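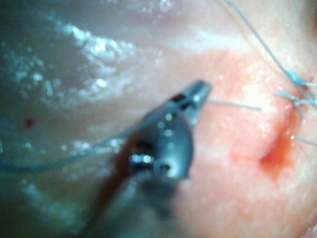 Keeping thread tidy while you stitch

Most of the trouble people have with suture practice comes from loose thread. A long length sags across the work, slips behind the instrument and is then in the way when you go to tie. Pull the slack through before you start each knot and lay the long end to one side, away from the cut. If you have several lengths out at once, as in the photo, know which one you are tying with before you take hold of anything.

Coloured thread is worth the extra few dollars. Blue or blue-green is easy to follow against pink tissue, where pale thread disappears as soon as the surface is moist.

Holding the thread

Take it with the very tips of the jaws and close them fully. Further back the grip is stronger, but you can't see what you have hold of. Grip near an end that will be trimmed off, as metal jaws will rough up braided thread. A spot that has been squeezed should not end up inside a knot.

Trimming the ends

Frayed ends that splay out around a knot are common with braided thread and are made worse by blunt scissors. Use a small pair kept only for thread. Cut once, cleanly, with the tips -- a second snip usually leaves a brush. For practice pieces, leave the ends a bit longer than you think you need so you can check later whether the knot has slipped.

Setting up at the kitchen table

Pork belly with the skin on is the usual choice for practice at home. Ask the butcher for a flat piece. Chicken thigh is cheaper but tears, and is best left until you can place a stitch without dragging.

Put the meat on a plastic chopping board that is used for nothing else, with a damp tea towel underneath to stop it sliding. A rimmed baking tray under the lot will catch the drips. Keep food, cups and phones off the table until everything has been wiped down.

Light should come from the side opposite your working hand. An ordinary desk lamp is fine, but tilt it until the glare goes off the wet surface. Polished instruments throw back small bright spots too, and a sheet of baking paper clipped well clear of the bulb of an LED lamp will soften them. Don't do this with a halogen lamp.

Work for 90 minutes at most, then put the meat in the bin. It isn't for eating afterwards, and it shouldn't be refrozen for another go. Wrap it in newspaper and freeze it until bin night if the weather is hot.

Cleaning the instruments

Reddish-brown staining along the side of an instrument is hard to judge by eye. On a practice tool it may be dried residue or it may be the start of rust. Soak it in warm water with a little enzyme cleaner and go over it with a soft toothbrush. Residue will lift. Rust will stay put and feel slightly rough under a fingernail.

Start with cool water if the tool has just come off the meat, as hot water sets protein. Open the jaws and brush right down to the joint. Any hole or slot near the joint needs a pipe cleaner pushed through it. Rinse, dry with a lint-free cloth, then leave the tool open on a rack overnight. One drop of instrument oil on the hinge will do. Cooking oil goes gummy.

All of this is for practice tools only. Anything used on a person or an animal has to be cleaned and sterilised by the clinic's own procedure, and used suture thread and needles are never saved.

Needles and offcuts

Count the needles out and count them back in. A magnetic dish from the hardware shop will hold them while you work, and a strong magnet run over the tea towel finds any strays. Used needles go in a sharps container -- most councils and many pharmacies will take a full one.

Thread offcuts cling to wet hands and end up down the sink, where they wind around hair in the trap. Keep a saucer with a damp paper towel beside the board and drop each end on it as you cut.

Storing thread between sessions

Opened packets dry out and kink. Wind what's left loosely on a piece of card, slip it into a zip-lock bag and write the size on the outside. To take out a kink, draw the thread gently between two gloved fingers a couple of times. Throw out any length that still springs back into a curl.

Ladan Bahrami
Updated 21 Jun 2018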